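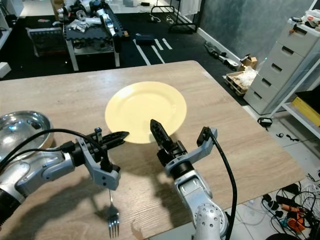
Yellow plate and steel bowl on the light wood table, fork held above.

Plotow Tableware

A small set of pictures and notes on everyday tableware, put together for people who sort, label or lay out dishes and want reference material that isn't a catalog shoot. Version 2.

Contents

82 place settings, each with one or more pictures and a short text note
5 note fields per setting
125 item records, one per physical piece
A change log

What is covered

Plates, bowls, cups, forks, spoons, table knives and a few serving pieces. Most of the plates are plain. We kept patterned china to a minimum in this version, since the patterned pieces in version 1 took over the search results and the plain ones were hard to find. Glassware is listed in the item records but has very few pictures.

The pieces came from two places. The everyday plates and the flatware are from the Grilldale thrift shop, bought in mixed boxes. The bowls and serving pieces are on long loan from the Kazmi lunchroom and go back when the set is closed. Chipped pieces were left in if the chip is on the underside. Anything cracked was thrown out.

Note fields

item: the common name, in lower case (plate, bowl, fork)
color: one or two words, as seen in room light
finish: matte, glossy, brushed, polished, or blank
place: where the piece sits relative to the plate, or relative to the table if there is no plate
remarks: free text, may be empty

Colors are given by eye. "Pale yellow" and "cream" were used for different plates by different people in version 1, and we have gone back through and settled on pale yellow for anything with a clear yellow cast. Cream is now used only for the off-white side plates. If you are merging with version 1 notes, check this field first.

For bowls, "stainless" goes in remarks and the color is written as silver. Polished bowls pick up the color of whatever is near them, so do not read the color off the picture alone.

Place values

The place field describes the layout as it is at that moment, including when a setting is incomplete. A fork that is not lying on the table gets the value "held". A piece at the side of the table with only part of it showing gets "partial" in remarks and still counts as an item. An empty plate is just a plate; we do not note the absence of food.

Left and right are always the viewer's left and right. Version 1 used the diner's left and right for flatware and the viewer's for everything else, and several people were caught out by that.

Table surfaces

Two surfaces were used. The light wood table has a grey-brown grain and is the better one for pale plates. The other is a dark green cloth from Stitwood, which was meant for the white plates but shows lint badly. Settings on the cloth have "cloth" in remarks. Room light was used throughout and shadows have been left in.

Suggested uses

Testing item names and color words against real dishes. Writing layout instructions. Checking whether a sorting scheme for a kitchen or lunchroom covers the pieces people really own. The set is too small to say anything about how common a given plate or color is, and it should not be used for that.

Known problems

Salad forks and dinner forks are both recorded as "fork". We tried to split them and could not agree on the short ones.

Rim shape is not a field. Several plates have a slightly raised rim and a few are nearly flat, and the only way to find them is to look.

Finish is blank for most of the flatware.

Some item records for cups have no picture at all. They were entered from the box list before the cups were unpacked.

Changes in version 2

Color names cleaned up as described above
Left and right made consistent
Patterned china moved to its own folder
Item records for glassware added in October
Duplicate side plates removed

Corrections

Send corrections with the item record number and the field to be changed. One field per line is easiest for us to enter. New pieces are not being taken for this version, though a list of serving spoons for the next one has been started.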